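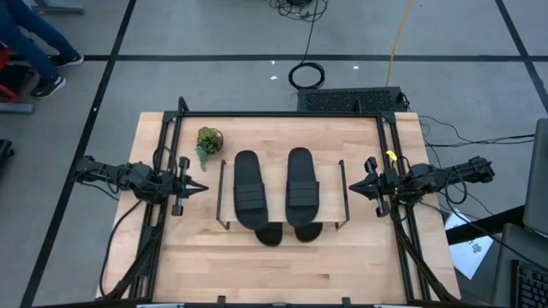

Questions I get about staying with me

Hi, I'm Precious, and I rent out the two upstairs rooms in my house on Samonte Lane. I've been doing this for six years and I keep typing the same answers into my phone at bedtime, so I finally put them all in one place. If yours isn't covered, send me a message and I'll probably add it.

What time can I check in?

Any time after 3 in the afternoon. If your bus gets in earlier, you're welcome to leave your bags in the front hall and go get lunch. I'm usually home, but if I'm at the store, the side door has a keypad and I'll text you the code that morning. Please don't ring the bell after 10 at night (it's very loud and my mother sleeps right over it).

Do I have to take my shoes off?

Yes please! This is the one house rule I'm stubborn about. I grew up in a no-shoes house and I can't relax in any other kind. Outdoor shoes stay by the side door, and you can go around in socks, bare feet, or slippers you brought along. If you wear inserts or have foot trouble and need something sturdy on your feet indoors, just bring a pair that hasn't been outside and we're good.

Can I borrow slippers?

You can. I keep a bin of washable ones in the hall closet, small through extra large, and they go through the laundry after every guest. People with really big feet tend to be happier with their own. One very tall man spent a whole weekend with his heels hanging off the back of mine and was too polite to say a word until he left his review.
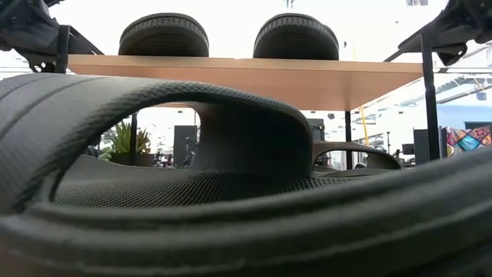
Is breakfast included?

It is, and I love making it. Garlic rice, eggs, fruit, and whatever bread I picked up the day before. Coffee is on by 6:30 and food is out until 9. If you're leaving before that, tell me the night before and I'll pack you something for the road. I can do vegetarian easily. Vegan I can do with a day's warning, and gluten free is no problem at all because of the rice.

How far is the lake?

Rimlow Lake is a 15 minute walk, mostly downhill going and (sorry) uphill coming back. Take the path behind the church, not the road, which has no shoulder. The swimming side has a little gravel beach that's rough on tender feet, so pack water shoes or an old pair of sandals. You can rinse everything off at the spigot by my back steps when you get home. There's a line there for towels, too.

What about the trail up Murkwood Hill?

Go! It's my favorite thing around here. The top is 568 feet up, so you don't have to be an athlete, but the last stretch is all roots and it gets slick after rain. Wear real shoes with some grip. My friend Jhun Lumanlan leads a slow walk up there in October when the leaves turn, and he'll happily take guests along if you ask me for his number. He stops for every single bird, so plan on the whole morning.

Where do I park?

In the driveway, on the left, as close to the hedge as you dare. There's space for one guest car per room. If you're coming with a second car, the street is free overnight except when it snows.

Can I bring my dog?

One dog, yes, if it's okay with cats. I have a cat called Hulov who believes he owns the stairs. I don't charge extra for dogs but I do ask that they stay off the beds, and there's an old towel on the hook by the side door for wiping paws.

Are the rooms warm enough in winter?

The back room is. The front room has the better view and the older windows, so I put an extra quilt in there and a small heater you can run while you're awake. If you're someone who's always cold, ask for the back room when you book and I'll save it for you.

Do you have wifi?

Yes, and it's fine for email and shows. Video calls work best at the kitchen table, for reasons my internet company has never been able to explain to me. The password is on the fridge.

What if I have to cancel?

Let me know at least two days ahead and I'll give you everything back. Later than that, I keep the first night. If somebody's sick or the roads are bad, call me and we'll sort it out.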